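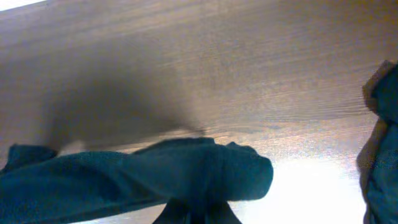 Reading Notes: Agata Marchetti on the Karnow Canal

Agata Marchetti's history of the Karnow Canal begins in a courtroom. The year is 1871, the canal company has failed, and its former chairman, Edmund Jodard, is asked to explain why the accounts for the final winter were written in two different hands. He declines to answer. Marchetti leaves him standing there and goes back thirty years, to the first survey, and the reader does not return to the courtroom until the closing chapter.

The book is a substantial one, at 400 pages before the notes, and it will be of most interest to those who already have some acquaintance with the politics of inland navigation. The general reader should not be discouraged. The opening chapters set out clearly how a canal bill was promoted, who was expected to subscribe, and how landowners along the route secured their compensation. The account of the rival petitions is particularly well handled. Karnow's millers wanted the water, the town's carriers feared for their trade, and both parties engaged the same solicitor for several weeks before either discovered the arrangement.

The central figure of the middle section is the engineer, Luca Donati. Earlier writers have treated Donati as a gifted man ruined by a mean board. Marchetti is less generous. She has read the whole of his correspondence with the company, 192 letters in all, and shows that he was warned on several occasions about the clay at Clorkari cutting. He replied courteously to each warning and altered nothing. When the bank slipped in March, with the loss of 21 men, he was absent from the works and remained absent for the inquest.

I found the chapter on the inquest the strongest in the book. Marchetti prints the names of the dead with their ages and parishes, where these are known, and follows the families for as long as the parish records allow. The company voted a relief fund of £1,000. A good part of it was never paid out, and the explanation given to the widows at the time does not agree with the explanation given to the shareholders. Marchetti sets the two statements side by side and makes very little comment.

The treatment of Jodard is more open to question. It is suggested that he knew of the false accounts by the autumn before the failure, on the strength of a single letter from his brother-in-law. The letter refers to "the difficulty with the books", and that phrase could describe a good many things in a company so badly run. In fairness, the author concedes the point in a footnote. The main text proceeds as though the matter were settled, and the final courtroom chapter depends upon it rather heavily.

There are also some difficulties of arrangement. The chapter on tolls interrupts the narrative at an awkward moment and might have been placed in an appendix, together with the tables of tonnage. The maps are too small. Readers attempting to follow the dispute over the eastern branch will want a larger map beside them, as the two villages on which the dispute turned are not marked on the one provided.

The later history of the canal is dealt with briefly. The railway purchased the line, kept the lower locks open for coal and allowed the upper section to silt up. I should have welcomed more on the boat families, who appear in the early chapters as witnesses and complainants and are then scarcely mentioned. Marchetti states in her preface that few of their papers survive. The records of the chapel at Karnow wharf are listed in the bibliography, however, and it is a pity that greater use was not made of them.

These reservations do not alter my general opinion, which is favourable. The research is thorough, the prose is plain, and the author does not assume that the people she writes about could see what was coming. Members of the reading circle who wish to borrow my copy may do so once I have finished copying out the passages on the Clorkari inquest. The next set of notes will cover the second half of the enclosure volume, beginning at the chapter on common grazing.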